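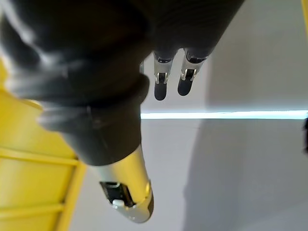
Plilow Contra Dance: Minutes of the Spring Planning Meeting

Last updated: May

Started at 7:05 p.m., after everyone had finished with the rhubarb cake. Mereana Ngata in the chair. Notes are mine, so blame me for the exclamation marks.

Notes from last time
Read and agreed, with one fix. The waltz before the break was "Mindenis Waltz," which I had down as a reel. Sorry to the band!

The April dance
What a night. We had newcomers in nearly every set, and most of them stayed right through to the last waltz. The beginner lesson ran long, but it ran long for a good reason: people kept asking to do the swing again. The door took in $606, our best night since we moved to the bigger room. After paying the band, the caller and the rent there is enough left to cover the next hall deposit without touching savings.

Two things went less well. The lines were so tight near the stage that couples at the top had no room to swing, and several people in the back couldn't hear the walk-throughs over the chatter. See Sound, below.

It was agreed to keep the lesson at a half hour but to start it at 6:45 instead of 7:00, so that it can spill over a little without holding up the first dance.

Music
Tamihana (fiddle, piano, mandolin and a whole lot of foot stomping) have said yes to the fall opener! They were so much fun in the winter that people were still humming in the parking lot. They've asked for the set list style we used last time, where the caller gives them the feel of the dance, "bouncy" or "smooth" or "marchy," and they pick the tunes.

We talked for a while about whether open band nights are worth keeping up. Those in favor pointed out that three of our regular players started that way. Those against said tempos wander and it can be hard on new dancers. Ended up with a plan most of us like: two open band nights this season, both with a practice an hour beforehand, and a tune list sent out early so folks can learn them at home. Keys of D, G and A only. The list will be mostly 32-bar reels plus a couple of jigs, and please, nothing crooked.

Action: tune list to go out before the end of May.

Calling
We'd love more callers. We have people who can call one or two dances and are itching to try a half evening, and the only way to get better is to do it in front of a room. Agreed that each dance this season will have a guest slot right after the break, when everyone is warmed up and in a forgiving mood. Guest callers bring two dances they know cold plus one easy backup.

There was a good long chat about role names. Larks and Robins has been the habit here for a while now and it'll stay. A few people asked for more positional calling as well, and several of us have danced to it elsewhere and found it easy to follow. We'll try one all-positional evening and ask dancers what they thought.

Sound
The old mixer hums. We all know it hums. The caller's mic also sits too low under the piano, and turning it up makes it squeal. Moving the main speakers forward of the band would help with the squeal, and it costs nothing, so that's first. Then we'll look at a headset mic, so callers can step down and show a figure on the floor while still talking.

Somebody suggested renting a second pair of speakers for the back of the room. Held over until we've heard what moving the front ones does.

The weekend away
The big one! We've been dreaming about a dance weekend for ages and it looks like it's really going to happen. Priltis Camp has a lodge with a sprung maple floor, cabins within a short walk, and a kitchen we're allowed to cook in. They can take 60 people overnight, which is a lovely size for us, big enough for full lines and small enough to dance with everybody.

Rough shape of it so far:

Evening of arrival: supper, easy contras, late-night waltzes by the fire
Full day: morning workshop on shaping the swing, singing after lunch, squares in the afternoon, big dance at night
Last morning: family dance and a farewell set, out by noon

Food ran away with us for a bit. Chili for the first night is settled. Cornbread is settled. Whether pancakes can be made for that many people without the cooks missing the whole morning workshop is very much unsettled.

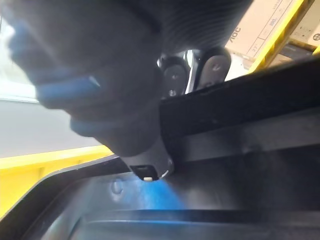 Mereana Ngata asked that we fix the price before we open sign-ups, because last year's talk of "pay what you can" was kindly meant and left people unsure what to put down. She would like a plain full price, a plain half price, and no forms or questions for anyone choosing the half. Everyone liked this right away. Numbers to be worked out once the camp sends its kitchen fee.

A waiting list was also talked over. We'd keep it balanced by date of sign-up only, and leave roles out of it, seeing how many of us dance both now.

Shoes and floor
A short reminder will go on the flyer: clean, soft-soled shoes, please. The floor at Mindenis Hall was refinished over the winter and it's a joy, fast but not slippery. Grit is what ruins it. We'll put a stiff brush and a mat inside the door.

Season dates
We're going ahead with 5 dances, fall through spring, plus the weekend. The hall has penciled us in for all of them.

Anything else
Request for more fans by the stage. Yes!
Lost property: one gray cardigan, one water bottle with stickers, a single dance shoe (left).
Ride sharing from the bus station worked well in April and will be on the flyer again.

Closed at 8:50 p.m. and then we pushed back the chairs and danced a quick one to a phone in a mug. Next meeting after the first open band night, same place, bring a snack.

Contact: write to the Plilow Contra Dance mailbox or find us at the door | © Plilow Contra Dance | Back to top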